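Lurka – questions we keep getting

Last touched Monday by Ebuka. Shout if something is out of date.

What is Lurka?
A training method for grasping policies. Wrist camera only, simulation only, no depth. The idea – randomize surface textures on a schedule, coarse ones first, fine ones later, and not all mixed from the start.

Why textures?
Our old baseline latched onto the tabletop. Plain gray table, great numbers. Swap in a speckled one and it closed the fingers on nothing. Chun-hung Kan noticed this first, in the Plusley evals, and the schedule is his.

How many textures are in the set?
231. Stone, wood grain, cloth, noise patterns, a few ugly ones we made by hand. 30 are held out and never seen in training. Please don't train on the held out ones and then email us your scores.

What's the main result?
Failed grasps on held-out surfaces went from 22 percent to 18 percent. Not huge. It held on every seed we ran, so we beleive it. On plain surfaces no change either way.

Does it work on a real arm?
Don't know yet. Everything in the writeup is sim. Anyone quoting us on real hardware is guessing.

Is Rivent the same thing?
No. Rivent is the simulator wrapper. Lurka runs on top of it. You can use Rivent without Lurka, lots of people do.

Why not just use depth?
Fair question, get it a lot. We wanted to know how far color alone goes. Also depth in sim is too clean and we didn't want to spend a summer modeling sensor noise.

Which texture resolution should I use?
The low one, same as us. We tried higher and training slowed down a lot for no gain that we could measure. Up close the low-res stone looks blocky – leave it.

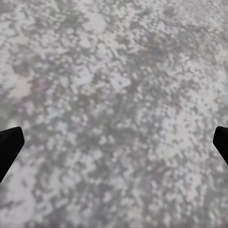 If you do change the resolution, change it for the held-out set too. Mixing the two gave us scores that looked wonderful and meant nothing. Cost Ebuka most of July.

My policy closes on an empty table. Bug?
Probably the schedule file. Check that the coarse stage is really running first. If it gets skipped the policy learns to chase light patches in the pattern. Second guess – you left the no-object episodes out. Put them back, they matter more then you'd think.

Can I add my own textures?
Yes. Has to tile without a seam. Drop it in the folder, rerun the index script. Done.

What is the Appiah split?
Older train/test split from before the schedule existed. Kept so old numbers can be checked. Don't use it for anything new.

Where are the weights?
Not up yet. Chun-hung is cleaning up the export. Config files are there already.

How do I report a problem?
Send the config, the seed and the log. All of them please – a screenshot of the loss curve isn't enough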